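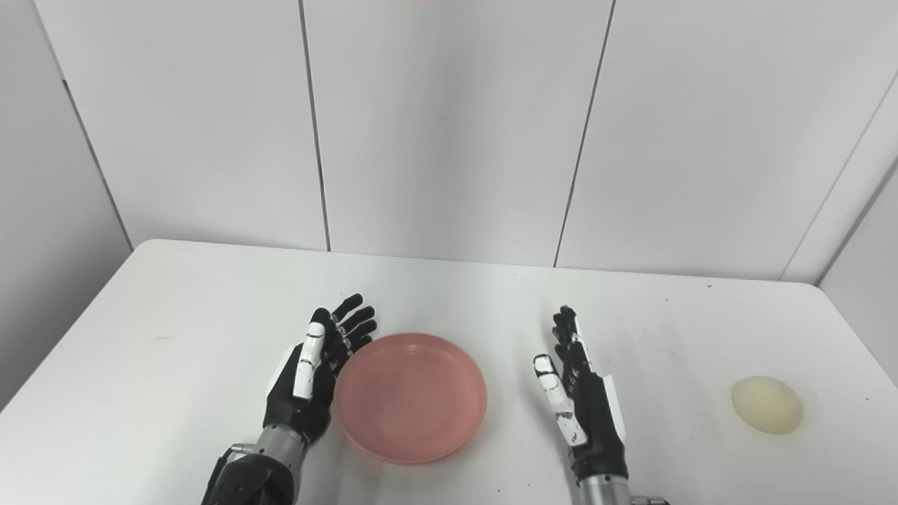 O prato rosa entre as duas mãos, com a peça oval à direita.

Regras de mesa

2019-11-27

Passei boa parte do mês reescrevendo as regras de uso da bancada de manipulação na Privari. O documento antigo tinha sido feito em maio, quando éramos dois operadores e o resto do pessoal só passava para olhar. Agora somos mais gente, há um turno da tarde e o arquivo já tinha 193 linhas, metade delas repetindo a outra metade. Como algumas pessoas me pediram para contar como ficou, deixo aqui o que mudou e os motivos, quando houver motivo.

Aviso que é um texto sobre procedimento. Quem quiser ler sobre controle ou aprendizado vai achar pouca coisa.

O que vem de fora e o que é nosso

A parte que vem de fora é a de segurança. No Brasil, quem trabalha com máquina tem a NR-12, e para robôs há a ISO 10218 e a ISO/TS 15066, esta voltada à operação colaborativa. Lemos as três. Boa parte foi escrita pensando em robô industrial instalado em célula, com tarefa definida, e um laboratório que troca de tarefa toda hora precisa refazer a análise de risco a cada mudança que importe. Foi assim que escrevemos: mudou a ferramenta, mudou o alcance ou mudou o tipo de objeto, a análise é refeita e assinada antes de ligar.

O resto, que é a maior parte, são regras da casa. Elas existem para que uma sessão gravada por mim possa ser comparada com outra gravada por uma colega na semana seguinte. Nenhuma norma vai dizer em que lugar da mesa se deixa um prato.

Separei as duas coisas em documentos diferentes. No antigo, a regra do botão de emergência vinha logo depois da regra de como nomear pasta, com o mesmo peso e a mesma letra, e quem lia correndo tratava tudo como burocracia. O documento de segurança agora cabe em uma folha e fica preso ao lado da chave geral. O outro fica na rede.

Segurança

São poucas linhas e vou resumir.

O botão de emergência é testado no começo de cada turno, por quem vai operar. Testar quer dizer apertar, confirmar que os braços perderam o comando, rearmar e anotar. Já tivemos um mês inteiro de anotações idênticas, com a mesma caneta, e isso acabou em conversa séria.

Enquanto os braços estiverem energizados, ninguém põe a mão na mesa. Para mexer em um objeto, a pessoa pede parada em voz alta, espera a resposta em voz alta e só então entra. A palavra é "parado". Antes cada um usava uma: "pode", "ok", "vai". "Vai" foi a pior ideia de todas, pois servia tanto para a pessoa entrar quanto para o robô andar.

Cabelo preso, sem crachá pendurado, sem manga solta. Vale também para visita, inclusive visita importante.

Uma pessoa opera e outra acompanha. Quem acompanha não responde mensagem. Se precisar responder, pede parada.

Nada de trabalhar sozinho depois do expediente. Houve reclamação sobre esse item, de mim inclusive, e ficou do jeito que estava.

Posição de espera

Toda tentativa começa e termina com as mãos na mesma posição: abertas, na vertical, uma palma voltada para a outra, sem encostar no tampo e sem encostar em objeto nenhum. O documento antigo dizia apenas "voltar para a posição inicial", e cada operador tinha a sua. Um deixava os dedos fechados, outro largava as mãos bem perto do objeto para ganhar tempo na próxima tentativa. Quando fomos juntar os dados, o começo das gravações denunciava quem tinha operado, coisa que um modelo também aprende, para azar nosso.

A distância entre a mão e o objeto no início foi o item mais discutido. Shalini Uniyal, que revisou o documento inteiro comigo, queria uma folga mínima fixa dos dois lados. Eu preferia deixar livre, desde que não houvesse contato, para ter variação nas aproximações. Ficou assim: o objeto pode estar bem mais perto de uma mão do que da outra, mas o operador confere, antes de gravar, que não há toque. Na dúvida, afasta. Um prato raso quase encostado nos dedos da esquerda é um começo permitido. Encostado, não é.

Há outro cuidado com prato. A borda baixa engana quem olha de cima, e a vontade é prensar contra a mesa para levantar. A regra pede para deslizar até ter apoio por baixo, ou usar as duas mãos. Se os dedos forem forçados contra o tampo, a tentativa é interrompida e marcada. Os dedos custam caro e o conserto demora.

Objetos

Cada tarefa tem uma ficha com a lista de objetos que podem estar na mesa. O que não está na lista sai. Celular, fita, chave de fenda, copo de café, tudo sai. Parece óbvio e foi a regra mais descumprida do documento anterior.

Os objetos que não participam da ação, mas fazem parte da tarefa, precisam estar lá desde o começo e longe o suficiente para não serem derrubados por acidente. Antes, alguns operadores só colocavam a segunda peça na mesa quando chegava a vez dela. Isso obrigava alguém a entrar no espaço de trabalho no meio da gravação, e então o problema já era da outra folha, a de segurança.

Peça ovalada rola. Quando a tarefa usa uma, o operador solta, espera ela assentar e só depois pede o início. Se sair do lugar sozinha antes do primeiro movimento, recomeça. Não vale prender com massa adesiva. Tentamos, e a peça passou a se comportar de um jeito que peça nenhuma se comporta.

Objeto quebrado, lascado ou riscado a ponto de mudar a aparência é trocado, e a troca entra no registro. Guardamos o velho por um tempo, com etiqueta.

Limpeza

O tampo é limpo no início do turno e depois de qualquer tarefa com alimento ou líquido. Pano úmido, sem produto abrasivo. Não é preciso deixar a superfície impecável: marca leve de uso e pontinho escuro são toleráveis e até prefiro que existam, desde que ninguém os confunda com objeto. Gordura não é tolerável. Muda o atrito e só se descobre depois.

Nas mãos, limpeza a seco, com o braço desligado. Arranhão e marca de desgaste nos dedos são anotados na ficha do equipamento, com foto, e não se tenta tirar com solvente. A gente tentou remover uma mancha de um polegar com álcool forte uma vez. Foi a Matei, que nos dá assistência nos braços, quem pediu que essa frase entrasse no documento com todas as letras.

Junta que estala, dedo que demora a abrir, folga no punho: para e chama. A tentação de terminar a série antes de chamar é enorme. Por isso a regra diz também que a série incompleta não conta contra o operador.

Registro

Uma tentativa pode ter três resultados: concluída, falha, descartada. Falha é quando o robô tentou e não conseguiu. Descartada é quando houve algo de fora, por exemplo alguém esbarrou na mesa, faltou um objeto ou a câmera travou. No documento antigo só existia "boa" e "ruim", e as falhas legítimas iam para o lixo junto com o resto. Perdemos muita coisa útil.

Quem decide o resultado é o operador, logo depois de terminar, antes de começar a próxima. Ninguém muda a marcação de outra pessoa sem falar com ela. Se houver desacordo, ficam registradas as duas opiniões.

O campo de observações é livre, mas precisa dizer alguma coisa. "Estranho" não ajuda. "Mão direita demorou a fechar o indicador" ajuda.

A meta da tarefa atual é de 1.000 tentativas registradas, somando concluídas e falhas. Escrevi a soma na regra de propósito. Com a meta contando só as concluídas, todo mundo começa a escolher a posição mais fácil do objeto, e eu faria o mesmo.

Revisão

O pessoal da Eltstead, com quem trocamos dados, usa um processo parecido e foi generoso em mandar o documento deles. Copiamos a ideia de revisar por amostra: alguém que não operou assiste a parte das gravações da semana e confere posição inicial, objetos e marcação. Se aparecer erro repetido, o lote inteiro é visto. Eles usam a Culline para sortear as amostras. Nós usamos uma planilha, que por enquanto dá conta.

O revisor escreve o que viu e não dá nota. Tivemos nota por um período curto e ela virou assunto de corredor, com gente evitando os objetos difíceis. Tiramos.

Mudança de regra

Qualquer pessoa pode propor. A proposta precisa dizer qual problema aconteceu, quando e em qual tarefa. Proposta do tipo "seria bom se" vai para o fim da lista. A regra nova recebe data e vale a partir do turno seguinte, nunca no meio de uma série. As gravações antigas não são refeitas, apenas levam a versão da regra que valia quando foram feitas.

Esse número de versão foi a mudança que deu menos trabalho e que mais tenho usado. Quando um resultado sai esquisito, a primeira coisa que olho é com qual versão foi gravado.

Ainda falta escrever a parte de treinamento. Hoje quem chega acompanha um turno, opera outro com alguém ao lado e depois fica por conta própria, o que me parece pouco. Quero incluir uma prática só de parada e retomada, sem objeto na mesa, até a pessoa responder "parado" sem pensar. Também falta resolver o que fazer com a iluminação no fim da tarde. Já recebi opiniões opostas sobre isso e nenhuma veio com medida. Se alguém que lê o blog tiver um procedimento de luz que funcione em sala pequena, de paredes claras, os comentários estão abertos.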